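Search stories
Search

The Handbag

Maxine rang at 16 past. Gran's black bag — the croc one — left on the bus at Standstead. Keys in it. Letters too. 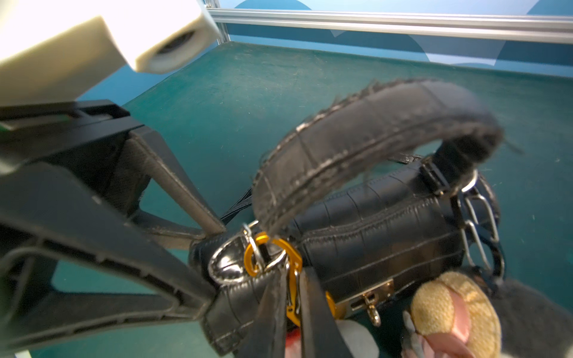 2. Lost property

Shut till May. Of course. Kirsten knocked anyway, knocked untill a light came on.

"Black," she said. "Small. Shiny."

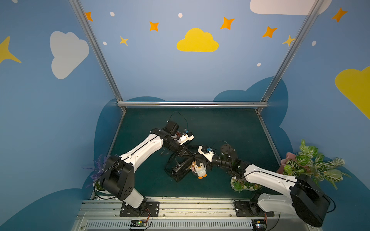 A woman slid a form across. Name, colour, bus. Kirsten wrote 217 and her hand shook.

"Wait there, love."

She waited.

34 shares · 16 comments
Last updated: May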